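Ticket: internet drops, 2nd floor, Malinowski building, Curkusstead
Opened by: Hubert Zalewska
Status: closed (see bottom), reopened once, closed again
Line: Iltwood cable, 400 down
Router: Roleo, the gray one, firmware whatever it shipped with then updated, see below

Posting the whole log. Three people have asked me what fixed it and I'm tired of retyping.

Symptom: connection dies for a minute or two, comes back on its own. Wired and wifi both. Modem lights: power solid, online light blinks, then solid again. Router never reboots, uptime keeps counting right through it. Mostly afternoons. Never once while I was on the phone with support, of course.

Entry 1
Rebooted modem, then router, modem first and wait for the online light. Fine for the rest of the morning. Dropped after lunch. Did it again in the other order just to be thorough. No difference.

Entry 2
Swapped the patch cable between modem and router. Swapped the power strip. Moved the modem off the shelf where it was sitting on top of the router, both were pretty warm. Dropped again, same afternoon.

Entry 3
Called Iltwood. They reset the modem from their end and said signal looks good. Asked if I'd tried turning it off and on. Yes. Asked if I was on wifi. No. Asked if I could try wifi. Why. Case opened anyway, they say somebody will call. Nobody called.

Entry 4
Updated the Roleo firmware. Did a factory reset too, which I regret, had to put every static address back in by hand and the printer still isn't right (separate ticket). Drops continue. Not the router, or not only the router.

Entry 5
Plugged laptop straight into modem, router out of the picture completly. Left a ping running to the first hop at Iltwood. 68 ms average, bad for a first hop, then a block of timeouts at 2:40ish and another before 4. So the router is off the hook. Should've done this on day one. If you take one thing from this log, do that first and save yourself the factory reset.

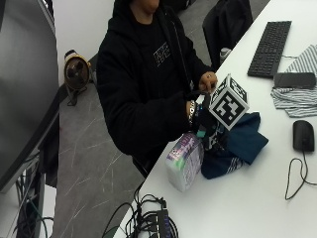 Entry 6
Got into the modem's own status page. Write the address down somewhere, it's printed on the sticker on the bottom and you don't want to be flipping the thing over while it's online. Page has downstream power, upstream power, signal to noise, and two columns of codeword errors, corrected and uncorrectable. Corrected ones don't matter much. Uncorrectable is the one to look at.

Uncorrectables on the one bad channel: 1,918. Rest of the channels had hardly any. Upstream power was high, meaning the modem is shouting to be heard. Event log full of T3 timeouts, every one in the afternoon. T3 means the modem asked to talk and got no answer back.

Took screenshots before rebooting. Rebooting clears the counters. Learned that the dumb way the day before.

Entry 7
Called Iltwood again, read them the numbers. Much better call. Guy actually pulled up history and said upstream noise shows on our leg and not on the neighbors'. Tech visit booked for 27th October, morning window. I asked for afternoon, told them it only fails in the afternoon. Morning was all they had.

Entry 8
Tech came. Very nice, very quick. Put his meter on the wall jack, all green. Re-made the connector on the wall end, swapped the modem for a newer one, left. Dropped at 2:30. Ticket auto-closed by Iltwood at 2:35, with a survey.

Entry 9
Reopened it. Meanwhile figured I'd follow the cable myself. Jack goes into the wall behind my desk, comes out above the drop ceiling in the hallway, runs to the closet by the stairs. Closet is locked, key is with Jolanta at the front desk. Jolanta out until the next day.

Started a paper log in the meantime. Time of drop, how long, what else was going on. Felt silly but it ended up being the thing that cracked it. Four columns:
time down
time back
weather
anything running in the building (elevator, vacuum, microwave, AC) 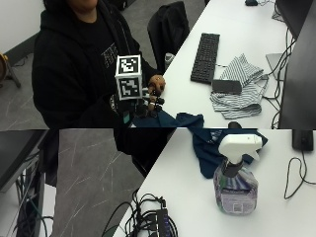 Entry 10
Got the key. Closet has the incoming line, a ground block, and then a splitter that's got to be older than my lease. One in, four out. We're on one leg. One leg goes to the downstairs suite. One has a cap on it. The last goes up into the ceiling to I don't know where, no label, cable is a different color from the rest.

Our connector on the splitter turned with two fingers. Should not do that. Snugged it with a 7/16 wrench, gently, you can crack the port if you lean on it. Upstream power came down a bit on the status page. Hopeful. Went home hopeful.

Entry 11
Dropped twice. Shorter though. So the loose connector was a problem, just wasn't the problem.

Entry 12
Paper log paying off. Lined the drops up against the last column. Weather: nothing. Elevator: nothing. Vacuum: nothing, she comes at night. But Zoriana upstairs mentioned the ice machine in their break room cycles hard in the afternoon once people start filling bottles. Asked her to text me when it kicked on. Text came in at 3:12. Connection died at 3:12. Text again just before 4. Dead again. I may have yelled.

Entry 13
Traced the mystery cable. Goes up one floor, comes out behind the break room counter, old TV jack, nothing plugged into it. No cap. Wall plate is hanging by one screw and the cable is bent in a tight loop behind the ice machine with the jacket rubbed through to the braid. So every time the compressor starts, all that junk gets in through the bad spot, goes down to the splitter and straight into the upstream. It was basically an antenna. 40 feet of antenna.

Took the leg off the splitter, put a 75 ohm terminator on the empty port. Tightened the others while I was in there. Left the dead cable hanging and put tape on it with the date and DO NOT RECONNECT.

Entry 14
Had Zoriana run the ice machine on purpose. Three cycles. No drop. Ping to first hop way down from where it was and steady. Uncorrectables on the bad channel stayed at zero all afternoon.
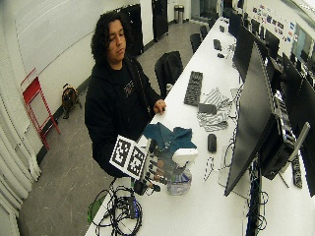

Aniela Tokarz asked whether we even needed a splitter at all now, seeing as downstairs went to fiber in March and probably isn't using their leg. Good question. Went and checked with them. They are not using it. They had no idea it was still hooked up.

Entry 15
So, splitter out. Barrel connector in, straight from the ground block to our run. Upstream power dropped again, right in the middle of the range now. Kept the old splitter in the drawer in case somebody screams. Told Jolanta, she put a note in the building binder.

If Iltwood owns the splitter in your building you're supposed to have them do this. Ours was the landlord's, I asked in writing first. Don't touch the ground block either way.

Entry 16
Full week, no drops. Closing. Iltwood's ticket is still open on their side, says "awaiting customer".

Short version for people who scrolled:
Laptop straight into the modem first, rules the router in or out.
Read the modem status page before you reboot it. Screenshot.
Write down times. On paper is fine.
Hand-check every connector you can legally reach.
Cap or terminate anything that's not going anywhere.
Ask upstairs what's running.

Still to do: printer. New wall plate in the break room. Label the closet properly, the marker I used is already rubbing off.

Comments

Teguh Oei
Can confirm on the status page thing, mine was showing the same T3s for months and support kept telling me to buy a better router. Bought the router. Same T3s. Was a chewed cable at the pole in the end.

Reply from Hubert Zalewska
Did they charge you for the pole visit? They tried it with me, called and it came off the bill.

Teguh Oei
No charge, it was on their side of the ground block. They did try to sell me a phone line.

guest
does the terminator have to be 75 ohm or will any cap do

Reply from Hubert Zalewska
75. A plain dust cap keeps dirt out and that's all it does. They're cheap, get the bag, you'll find more open ports than you think.

Jolanta Kubiak
Hubert please bring the closet key back.

guest
Similar one here, ours was a treadmill. Will try the paper log on the second one we've got, only drops on weekends so it'll take me a while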